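Edging a Tree Verge Along a Paved Path

A clean edge does more for a verge than any amount of mowing! I tidied up the long path side at Plinton last June, and I still slow down every time I walk past it. The whole job took two evenings, and the tools all fit in one barrow.

What you need

Half-moon edger
Spring rake
Stiff broom
Hand fork
Bucket for litter
Leaf compost, one 40-liter bag per tree

Step 1. Walk it first

Go the full length with the bucket before you touch a tool. Scraps of paper hide in the grass and a mower turns one into fifty. Look at the curb as you go, too. Where it curves near a tree, the soil strip usually gets wider, and you'll want to follow that curve with your cut.

Step 2. Rake the soil strip

Pull leaf litter off the curb and back toward the grass, using short, light strokes. Go gently near the trunk — the fine roots sit just under the surface. Good crumbly leaves can go straight onto the compost heap. Ours go to the bins behind Humphreys, where they rot down beautifully.

Step 3. Cut the grass edge

Stand on the path side if it's quiet, set the edger upright and rock it down 9 centimeters. Overlap each cut by a third. Lift the strips out with the fork and shake the soil back where it came from (worms included).

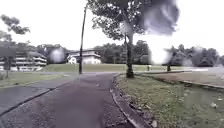
Step 4. Feed and patch

Spread the compost thinly over the bare soil and keep it a hand's width clear of the bark. Thin spots in the grass can be scratched up with the rake and seeded. I used the Nornel shade mix and loved how fast it filled in!

Step 5. Sweep up

Brush soil and small stones off the paving and out of the angle of the curb. Start at the high end and work down. Then water the seed with a fine rose, and again on Thursday if you seeded on Monday and there's been no rain.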